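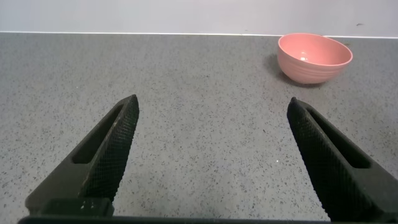 Minutes of the Healthy Ageing Program meeting

Home Programs Classes Meeting minutes Find us

Held in the Bodel Street rooms, Pralstead, Sunday, 2 pm

Present: Zarmeena Gilani (chair), Mudassar Jafri, Geetha Sastry, Atif Marwat
Apologies: Njoroge Mbwambo
Minutes: Atif Marwat

1. Previous minutes
Accepted as circulated, with one correction. The walking group leaves from the Bodel Street entrance, not the car park.

2. Blood pressure checks
Mudassar reported that 40 people came through the January check mornings. Some were measured straight after walking up the hill and had to be measured again. It was agreed that everyone sits for 5 minutes first, feet flat, no talking. A second reading will be taken on the same arm and both written on the card. Anyone with a high second reading is given the GP letter. We do not comment on medication.

The large cuff is leaking at the tube. Mudassar has asked Pirzada for a price on a replacement and has not heard back. The medium cuff is not to be used as a substitute on larger arms as it reads too high.

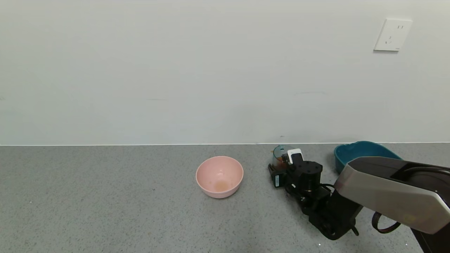 Power point above the bench.

3. Bookings
Orex reminders are still going out the night before in some cases and two days before in others. Atif to ask them which setting we are on. Zarmeena would prefer two days for everybody so there is time to fill a cancelled spot. Paper list to continue for people without a mobile.

4. Eating less salt 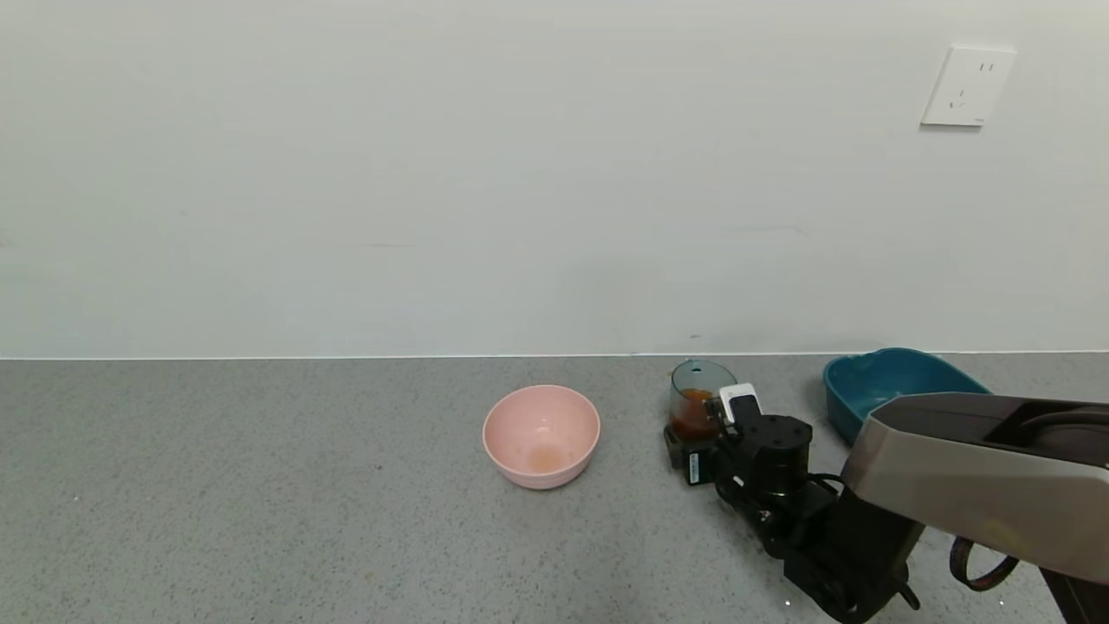
Geetha presented the outline for the salt talk. She will cover reading the panel on the back of a packet, comparing products by the per 100 g column, and rinsing tinned beans. Mudassar thought the first draft had too many numbers in it and Geetha has taken most of them out. For the soup part she wants people to see a serve, and a pale pink plastic bowl like the one on the counter would do for that, as the talk is about what people eat from at home. One tin of the soup she has been using as her example has about 800 mg of sodium, and she will ask people to guess before showing the label. Salt substitutes came up. These can contain potassium and do not suit people with kidney trouble or on certain tablets, so the handout will tell people to check with their pharmacist or doctor first.

Handout to be in larger type. Geetha to send it to Zarmeena for proofreading.

5. Questions from participants
These were left at the desk and the wording below was agreed for the noticeboard.
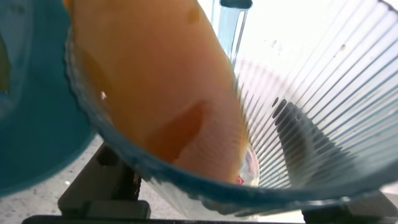
Should I skip my morning tablets before a blood pressure check?
Take your tablets at the usual time unless your own doctor has told you otherwise, and tell the person doing the check when you took them.

Can I have a coffee on the way?
Leave it until after the check. Coffee can put the reading up for a while.

6. Other business
Njoroge sent a note asking whether the walking group could have a shorter loop for people coming back after illness. Supported. He is to mark one out and bring a map.

Actions
Mudassar: follow up cuff price
Atif: Orex reminder setting
Geetha: handout
Njoroge: short loop map

Meeting closed 3:20 pm.

Contact the program desk | © Pralstead Healthy Ageing Program | Back to top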